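**Rukero Paper and Folder Study: Call for Participants**

Posted 28 Aug 2026
Reference: 471

The Rukero Center for Everyday Materials invites adults living in or near Fultero to take part in a study of how people sort, stack and put away loose paper, folders and the small items that collect among them. Sessions will be held throughout September at the Center's rooms in the Tellomard Building. The study is supported by a grant from the Hordiienko Fund.

**Purpose of the study**

Most households and small offices keep paper in more than one form: single sheets, folded sheets, colored dividers, folders, and scraps set aside for later. The Center wishes to learn how people decide what belongs together, what may be stacked, and what should be set apart. The results will be used to prepare a plain-language guide to desk and table tidying for schools, libraries and community offices.

No knowledge of filing or office work is required. The Center is equally interested in people who consider themselves untidy.

**What participants will do**

Each participant will attend 2 sessions on separate days. A session takes up to 90 minutes, including a short break.

In the first session, participants will be given mixed paper materials and asked to arrange them on a work surface in whatever way seems sensible to them. Sheets may be creased or folded, and small objects may be lying among them. Participants may speak aloud while they work or remain silent, as they prefer. A member of the study team will take notes.

In the second session, participants will follow a written procedure for the same kind of task and will then complete a questionnaire comparing the two methods. They will also be asked to find particular sheets in a stack arranged by another person.

There is no passing or failing result in either session. Participants should not practice beforehand.

**Who may apply**

Applicants must:

- be 18 years of age or older on the date of the first session;
- be able to read short instructions in English;
- be able to handle single sheets of paper, with or without an aid;
- be available for both sessions.

Persons who took part in the Center's earlier envelope study may apply again. Current employees of the Center and members of their households may not.

Glasses and magnifiers may be used freely. Left-handed applicants are particularly encouraged to come forward, as they were too few in the earlier study. A seated or standing position can be arranged on request, and the work surface may be approached from either side.

**Payment and expenses**

Participants will receive $65 for each completed session, paid by check or bank transfer within 30 days. Local bus fares will be refunded on presentation of a receipt. Parking is available behind the Tellomard Building, and a permit will be issued at the front desk. A participant who withdraws during a session will be paid for that session in full.

**Materials and surroundings**

Work surface, tiled walls, folders and colored paper at the Center:
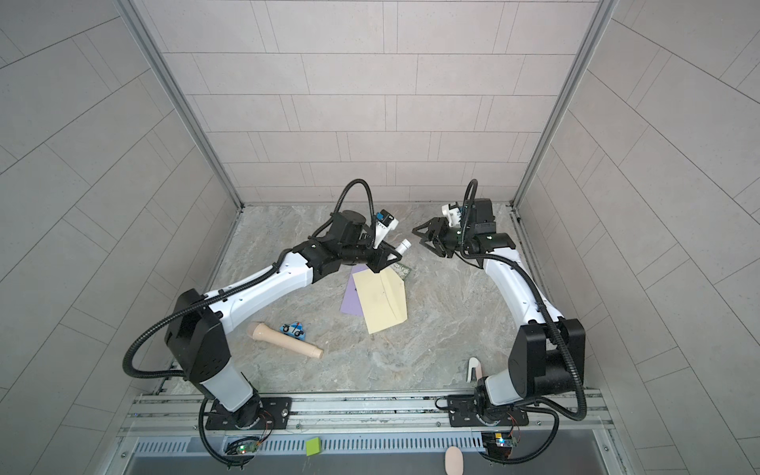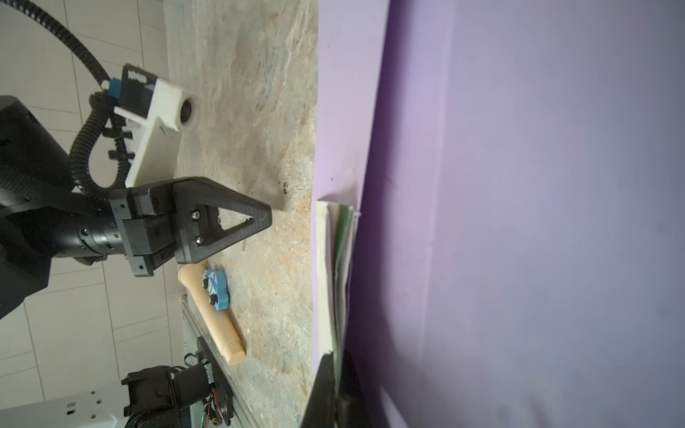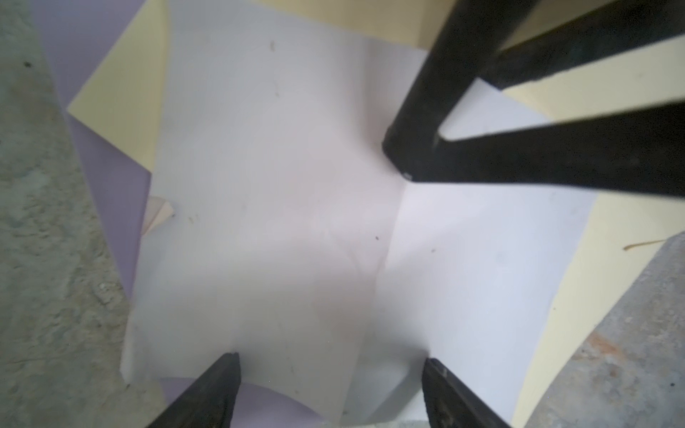
Participants need not bring any materials of their own. Bags and coats may be left in the lockers opposite Room 654, where all participants should report on arrival. Food and drink may be taken in the lounge only.

**Privacy**

Notes and questionnaires will be stored under a participant number and kept apart from names and contact details. Personal documents will not be used in any task, and participants are asked not to place their own papers on the work surface. Contact details will be deleted once payment has been made, unless a participant asks to be told of later studies.

Taking part is voluntary. A participant may withdraw at any time, without stating a reason, by telling the study team in person or in writing.

**How to apply**

Application forms may be collected from the front desk of the Tellomard Building or requested by telephone at extension 2421. Please quote the reference at the head of this notice and state:

1. your name and a daytime telephone number;
2. whether mornings or afternoons suit you better;
3. whether you are left-handed or right-handed;
4. any arrangements you will need in order to take part comfortably.

Forms will be considered in the order received. Applicants offered a place will be sent a consent form, two session times and directions to the building. The consent form should be read in advance but signed only on arrival, when there will be an opportunity to ask questions. Applicants who are not offered a place will be put on a reserve list until the end of September, unless they ask to be removed.

Rukero Center for Everyday Materials
Tellomard Building, Fultero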